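Planning and Paying for an Automation Cell: Handout 2, the budget nobody likes doing
4 min read

OK, so last time we got through what a work cell is for, and I promised we'd talk money. Bring your worksheet with you, because I'm going to refer to the columns by letter and you'll be lost without it.

I want you to start with the task. Every year somebody hands me a plan with an arm already picked out (usually the one with the prettiest brochure) and a task squeezed in afterward to suit it. Write the task in column A first, in plain words, the way you'd tell a new hire. "Put the dishes away" is too big. "Take one plate out of the rack" is about the right size, and you can price it.

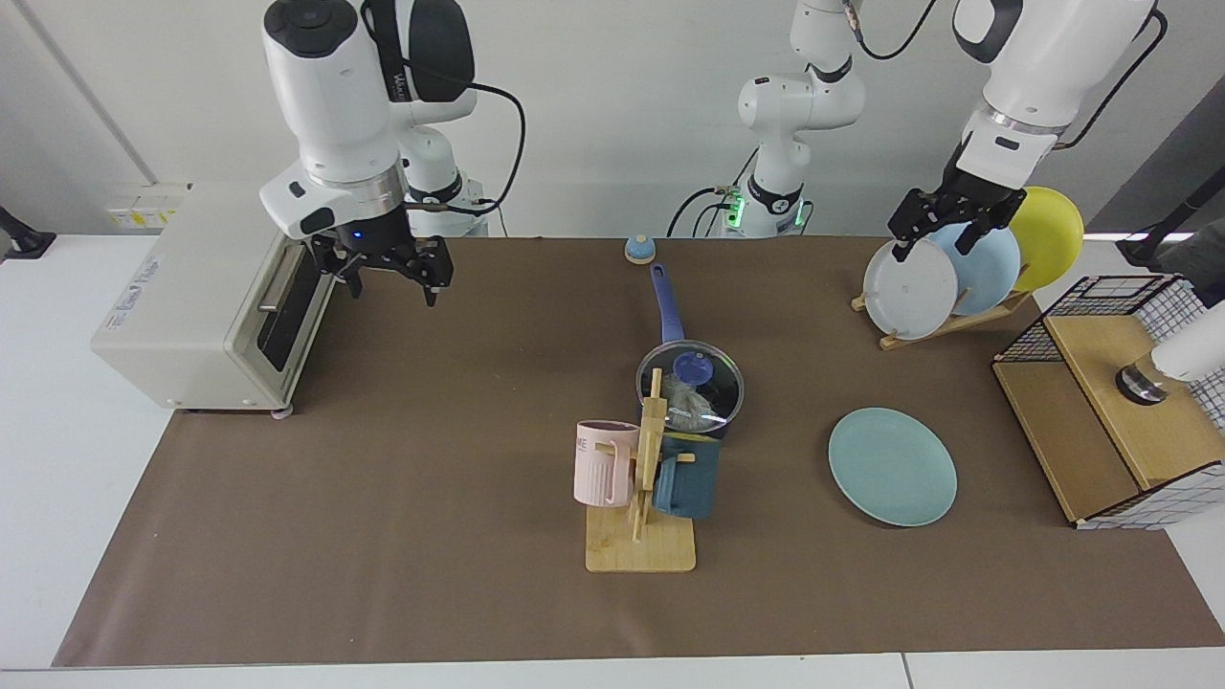

Column B is reach and grip, and it's where most budgets start drifting. You need to know the farthest spot the arm has to get to and the thinnest thing it has to hold. Take a plate standing in a dish rack: the left gripper has its fingers closed on the rim, and there are two more plates standing right behind that one, so the clearance matters as much as the strength does. Put both in your notes. A supplier will ask you about payload and stop there, so you bring up clearance yourself!

Next, one arm or two. Our practice bench for this unit is the Somard kitchen setup, and it has 2 arms, which doubles more lines than you'd think: grippers, cables, mounts, spares, the service plan. It does not double the table or the training. Go down your worksheet and mark each line "per arm" or "per cell" before you put a single dollar in. I had a group in July who multiplied everything by 2, floor space included, and then wondered why their total looked so awful.
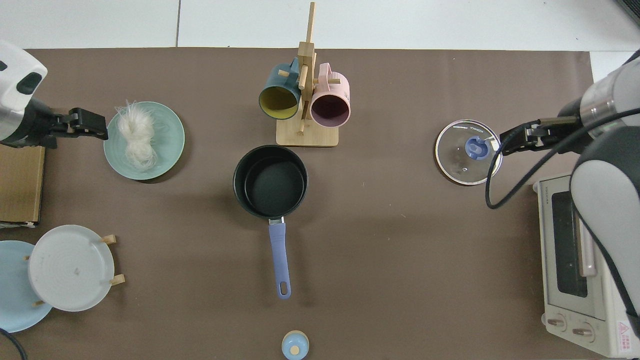
Then ask whether the second arm is going to be busy. If it only works for a small piece of the cycle, you might be better off with one arm and a fixture that holds things still. Fixtures are cheap and dull and I love them. Price one both ways, bought and shop-made, and show me the two totals side by side.

Column D is consumables and props, the stuff everyone forgets. For the Drernedetti exercise I'm giving you a props allowance of $414 and a spares allowance of $336, and they're separate, so please don't borrow from one to feed the other. Make your list by walking through the task and writing down whatever gets touched or worn. A dish job needs something to scrub with, like the fluffy white scrubber in the left gripper, and a plate to use it on. The pot lid the other gripper has by its knob goes on the list as well. Then add replacements for anything that can break. Glass and ceramic can break.
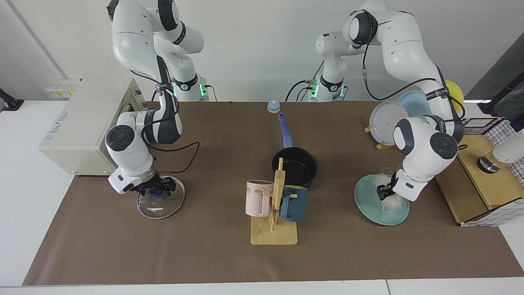
Quotes! Get them in writing and get them for the same thing. For the exercise you'll have one sheet from Prollix and one from Gruber, and they're laid out differently on purpose. Prollix puts the gripper in with the arm, Gruber lists it as an option, so a quick look at the bottom line will fool you. Rebuild both in your own columns. Shipping, install and the first year of support all go in, and if a quote doesn't mention one of them, write "ask" in the box. A blank box reads like zero to whoever signs off.

Last thing is the layout sketch, to scale, with every item on the table drawn in its starting spot. Do it on paper, it's faster. Mark where the arms rest, where the cables run, and where a person would stand to reset things.
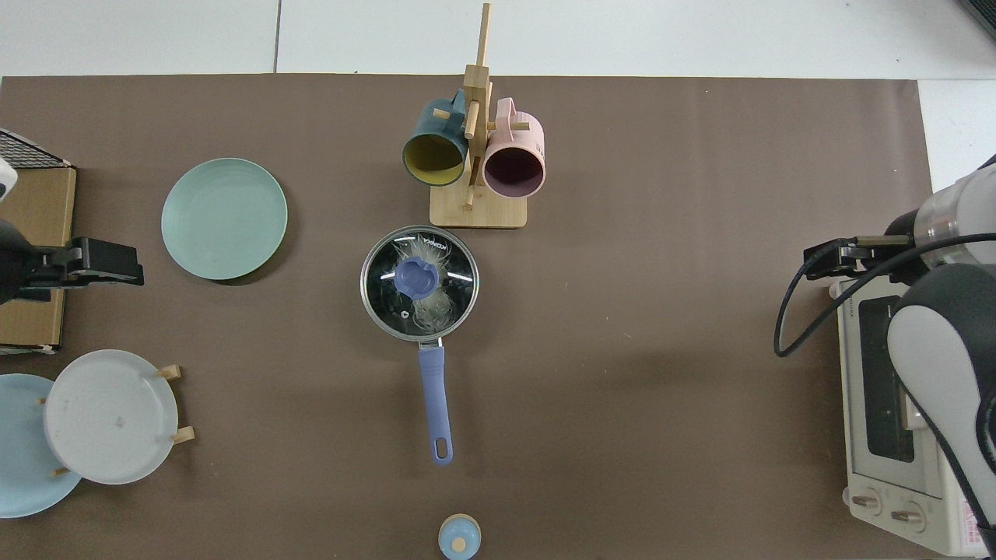

A layout to check your sketch against: mug tree at top center, covered saucepan below it, plates on the left, toaster oven on the right.

The worksheet is worth 100 points and the sketch counts inside that. Staple the two quotes behind it. Due September 14, 2019, and if your columns don't add up, come see me before you turn it in.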